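Wallus Review Set

README, last edited Saturday, September 7, 2024

What is in it

Player reviews of 2 video games, Jellitz and Adbridge, 600 reviews in all. Jellitz is a slow puzzle game set in a flooded hotel. Adbridge is a co-op bridge builder with a story mode that most reviewers seem to have skipped. Every row has the review text, the recommend flag, hours played at the time of writing, and a mood label.

I would treat the mood label with suspicion. It came from the Naidoo tagger, which was tuned on movie reviews, and it reads "brutal" as a complaint even when the writer is plainly having a great time. The hours column is a little better, but a game left running overnight counts the same as a game being played.

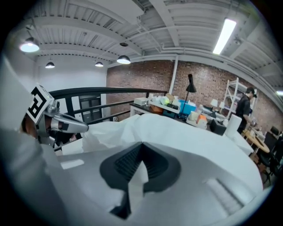

Jellitz reviews lean heavily on how things look, and the tagger handles that badly. A player who writes that the hotel bedding "just sits there" may mean the cloth is stiff, or may be praising the quiet mood of the room. Crumpled white fabric with soft folds and ridges, draped over the edge of a surface, is the sort of thing these players want from a bedroom level, and they will write four paragraphs when they get a flat rectangle. The tagger marks nearly all of those paragraphs neutral. I don't believe it.

Known problems

Reviews under 30 characters were dropped before I got the files. That removed most of the jokes and probably a good share of the angry ones, so any claim about overall player opinion should be read with that in mind.

The Adbridge rows include a burst from August, when a patch broke saved games. More than 100 of them say the same thing in slightly different words. They are real reviews as far as I can tell. They will still wreck your averages.

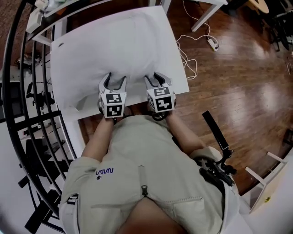
Two hand-held grippers on a white pillow.

Sarcasm is not marked anywhere. An earlier version had a column for it, and the two passes disagreed so often that I took it out.

Suggested use

Fine for testing a search tool or for practice in cleaning text. I would not use it to rank the games, and I would not use it to predict sales, though people keep asking.

Files

reviews.csv
labels.csv
dropped_rows.txt (row numbers only, the text is gone)

Changes

1.2: fixed broken quote marks in the Adbridge rows
1.1: removed sarcasm column
1.0: first upload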